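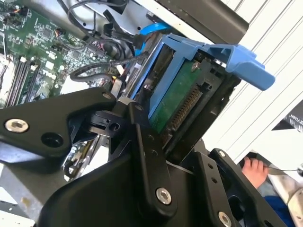
Blue carrier in the drive cage, with the Dell board behind it.

List: Tustley Computer Reuse
Subject: Re: [reuse] Blue drive carriers - keep them or pull them?
Date: 1/21/18

I have read the message below three times now and I still don't buy most of it. I'll quote the whole thing so people who joined after the move from Arnberg can see what I'm arguing with, and then go through it.

> Hi all,
>
> We've got 27 of the Dell desktops from the Arnberg offices stacked
> in the back and I'd like to get a routine going before March. My
> proposal is that we take every drive out together with its blue
> plastic carrier, leave it in the carrier, and store the lot that
> way in the tall cabinet. Reasons:
>
> 1. The plastic protects the drive.
> 2. It saves time. I think we could do a machine in 2 minutes.
> 3. The carriers all fit each other, so whoever rebuilds the
> machine can grab any one from the shelf.
> 4. The tab gives you something to hold, so no fingers on the
> circuit board.
>
> I'd also like us to buy the Purnero drive boxes. They hold 10
> drives each and they stack. They'd look a lot neater than what we
> have now.
>
> Finally, can we agree to wipe drives after they come out and not
> in the machine? It's quicker to do them in a batch.
>
> Thoughts welcome.
>
> (Woo bench)

Thoughts, then.

On 1, the plastic protects the drive from what? Look at the picture. The whole underside is open. You can see the green board and the little silver screw near its corner, and the gold pins on the connector are right out there along the edge. A carrier is a thing for holding a drive in a cage. It does that well enough. Put it in a cabinet with another one on top and the board is as exposed as it ever was, except that now it has somebody else's blue tab poking at it. If we want drives protected they go in antistatic bags, one drive per bag, same as we've always done. We have a full roll of bags. I checked.

On 2, I would like to see the 2 minutes. I timed myself on one of these and the drive itself was never the slow part. The slow part is getting the side off when the latch is stiff, finding the power plug, and writing the label so that a person other than me can read it. Taking the drive out of its carrier afterward adds very little. If we're going to build a routine on a time saving, I'd want somebody to do ten machines in a row with a clock and report the bad ones along with the good ones.

On 3, this is the one that worries me. "All fit each other" is a big claim to make from a few machines off the top of the stack. We had this exact conversation about side panels, and we all remember the shelf of side panels that went with no machine we owned. Same color doesn't mean same part. Before anyone separates a carrier from its case I want a carrier from one end of the stack tried in a case from the other end, and a few in between. My own preference is that the empty carrier goes straight back in the cage it came out of. It takes up no shelf space there and it can't get lost.

On 4, fine. I agree with this one. The tab sticks out past the cage and it has a good broad rounded end. Hold it there and by the sides, and keep off the board and the pins. But that's an argument for using the tab while you take the drive out. I don't see how it gets us to storing drives in carriers for months.

While I'm on handling, please unplug both cables before pulling anything. The last batch had two connectors with cracked plastic, and I don't believe for a second they arrived like that. Pull on the plug, never on the wire. And watch where the drive goes as it comes away from the cage, so you don't rake a corner across the motherboard. Those boards are covered in tiny parts and it only takes one. I've lost a board to a screwdriver that way and a drive is a lot heavier than a screwdriver.

The Purnero boxes. I looked them up. They want $40 a box and we'd need three just for this stack, before we've touched the laptops. For that money I'd expect them to do something a shoebox and a strip of foam can't. They may be very good boxes. "Looks neater" isn't enough for me, though, and the listing says nothing I could find about whether the plastic is antistatic. If someone has used them in a real workshop, and I mean used them and not read about them, I'll listen. Until then I'd vote no.

On wiping after the drives come out, I'm against it, and more firmly than on anything else here. Once a drive is out of its machine it's one gray lump among many. All we have then is a label. I've seen our labels. Wipe it in the machine it came in, write the machine number on the drive and on the sheet, and after that take it out. Yes, it ties up the bench. It ties up the bench less than opening a cabinet and having no idea which of the drives in it have been done. Drives that won't spin up or won't wipe get the red sticker and go to the locked drawer, same as now.

So what I'd do with the Arnberg stack:

Number the cases with tape before the first one is opened.
Wipe in place, and initial the sheet.
Power off, wall plug out, side off, both cables off the drive.
Carrier out by the tab, drive out of the carrier, into a bag.
Number on the bag in marker. Not pencil, please.
Empty carrier back into the same cage.
Side back on before starting the next one.

If the swap test shows that the carriers do all fit, I'll drop my objection on that point and we can keep a few spares on the shelf. A few. I don't want another side panel situation.

One thing I'd ask of the Woo bench directly. Your message says the machines are "stacked in the back" and doesn't say how high. The bottom ones were already bowing when I looked in, and I'd rather hear they've been spread out than find out what a bent cage does to a drive that's supposed to slide.

I can bring the bags and the marker. Somebody else will have to bring a screwdriver that fits, the good one has gone missing from the drawer again.

--
Tustley bench
To leave this list, send a blank message with "unsubscribe" as the subject.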